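Preguntas frecuentes sobre los suplementos para dormir

¿Funciona la melatonina?
Un poco, y para menos cosas de las que promete el envase. Puede ayudar con el desfase horario. Para el insomnio de siempre, los resultados son bastante flojos.

¿Y las mezclas con valeriana, pasiflora y magnesio?
Desconfíe. Cuantos más ingredientes, más difícil saber cuál hace algo, si es que alguno lo hace.

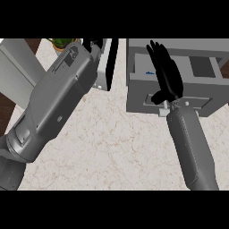 ¿«Natural» quiere decir seguro?
No. La valeriana puede sumarse al efecto de otros sedantes. Pregunte en la farmacia si ya toma medicación.

Una marca dice que el 500 % de no sé qué mejora el descanso. ¿Me lo creo?
Pida el estudio. Si le mandan una encuesta a 20 clientes, ya tiene la respuesta.

¿Quién escribe esto?
Estrella Salinas. No vendo cápsulas.

Revisado el 16 de abril de 2026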